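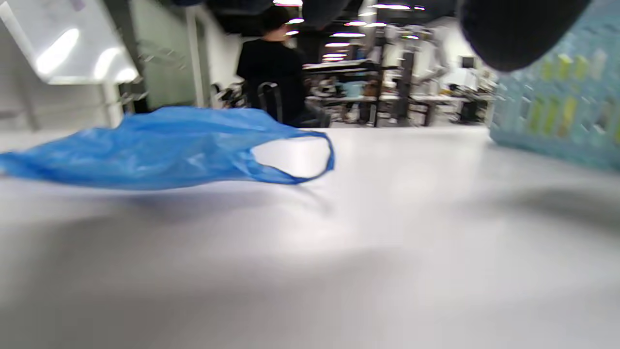 How long do I keep potatoes after I buy them? Two weeks in my kitchen, in the dark cupboard beside the door.

In Grundbridge the market closes at 2 p.m., so I buy for many days. Onions I keep on another shelf, they make the potatoes sprout faster. My mother kept both together and was always angry at them.

Last updated: December

Comments
Tshepo Tshabalala: Mine last three weeks in the garage.
Akeck: Same with sweet potatoes?

Related
Soup from old bread
My Lowther apples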